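Clearing robot at Dralemar: your questions

Will it take my job?
No. I run the break room crew and all eight of us are still here! What changed is the boring part. The two-arm machine does tables, and we get more time for the kitchen and the front desk.

What does it pick up?
Wrappers, paper, small packaging. Drinks and phones are still on you - please don't leave them behind.
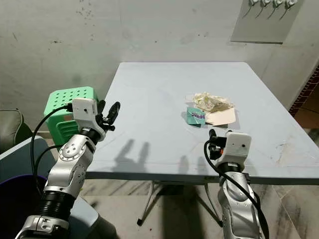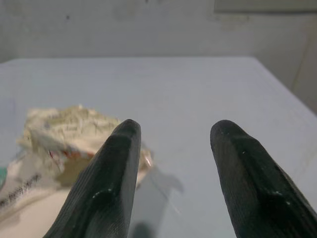 Mamta Uniyal wrote in to say she likes having her afternoons back, but she misses chatting with people while she wiped down, and could we keep one table round by hand? We can, and she has it from April.

Do I need training?
Yes, seven short sessions, all on paid time (I pushed hard for that one).

Who do I call if it stops?
Girish Singhal, extension 218. Please don't pull on the arms yourself.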